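Wk 6 notes, Intro to Consumer Behavior (F. Issa)

Recap: wants vs needs. Need = category, want = the version you pick. Exam loves this, know the diffrence.

Low-involvement buying. Little search, habit, price, shelf position. Nadari survey, n = 162, most could not recall the price afterward. Reading p. 79, skip the box. 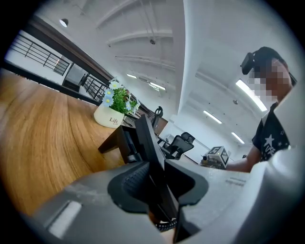

Symbolic value next. People pay for meaning on top of use. Mugs, cushions, signs, anything with a word on it. A white pot with "Life" on it and artificial daisies holds a plant same as a blank one would, the word is the extra. Ask: who is the message for, owner or visitor? See Belonging section in the Hakim chapter.

High-involvement: long search, compares brands, regret after (dissonance). Grurnora case, read before teh seminar. Bring one receipt.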